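Lemero Starter Cell: Planning Your First Tabletop Arm

If you are reading this page, chances are somebody upstairs has finally said yes to a robot arm and you have been handed the job of working out what to order. Welcome! We put the Lemero Starter Cell together for people in just that spot, and we would much sooner you spent an evening over this page than bought something that sits in its crate.
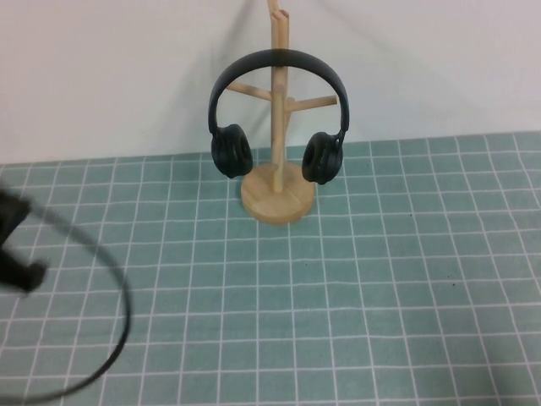

TABLE AND WORK SURFACE

Budget for the table before you budget for the arm. We suggest a plain wall behind it and a gridded covering on top (teal with white lines is a lovely choice, easy on the eyes), plus a few everyday things to practice on. A wooden mug tree and a pair of over-ear headphones make a wonderfully stubborn first task, and they cost next to nothing compared with everything else on your list.

The Gemisico grid cover is $95, and we'd order 2 of them so there is always a spare. Soft covers do ripple a bit, so leave yourself time to smooth them out, and keep a small brush handy for specks and crumbs.

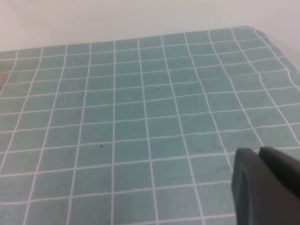 GRIPPER AND CAMERAS

The cell ships with a two-finger gripper. For most handling work that is plenty, and we gently talk people out of fancier hands in the first year. Do plan on 2 cameras, though, one fixed beside the table and one at the wrist. The Granström bracket set covers both positions, and it was restocked in July.

Think about cables, too! A thin headphone cord behaves very differently from a box or a cup, and if your own products have cords or straps, allow extra setup days in the plan.
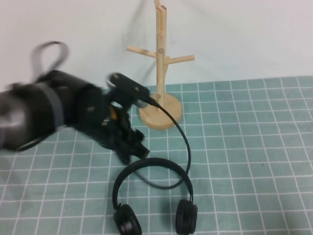 Headphones, cable and mug tree on the grid, with the arm in motion.

SUPPORT AND LEAD TIME

Every cell comes with 3 remote setup sessions, and you can spread them out however you like. Longer support goes through Plernuvero, and they're happy to quote it as a separate line if your purchasing people prefer it that way (many do).

Send us your table measurements along with your order and we'll check the reach for you before anything ships.

Prices last updated August 9, 2019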